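Cable sorting at Stevholm, May round

Leftover leads from the Hollamano and Boros jobs pile up in one box until someone has time to go through them. We did 11 bags this round. Most of it is short stuff: sensor leads, ground wires, twisted pairs with a housing on one end. The good ones go back on the shelf and the rest go to copper recycling.
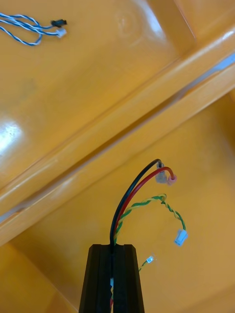 Ring and spade terminals get checked first. Florin Husar wrote the list we work from, and it asks for three things: crimp tight, insulation whole, no bare strands. Twisted pairs stay twisted, even when the connector is getting replaced. Anything under 10 inches goes in with the short leads.

Sorting is done by type before length. We tried it the other way in the old room and ended up handling every piece twice. Braided harnesses are kept apart from single cables -- they snag on everything. 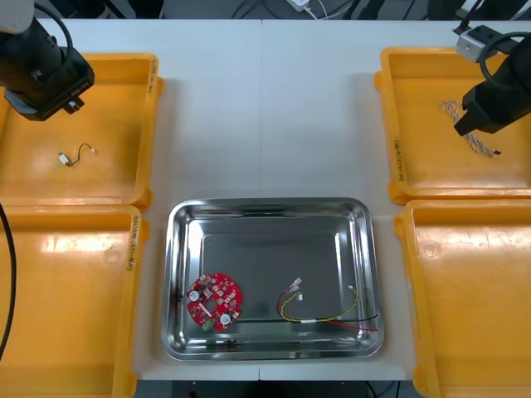

Wiring and Harness Team, Stevholm

The orange-yellow bins sit two to a side on the white table, with the steel tray in the open space between them. A short black cable with a white connector is in one bin and a braided harness in another.

Nusrat Ansari keeps the stock sheet, which stood at 3,495 leads after the last count. Uteck housings are still listed on their own page. If you need a batch of more than 500, ask her before you pull from the shelf.

Page updated 19/06/2021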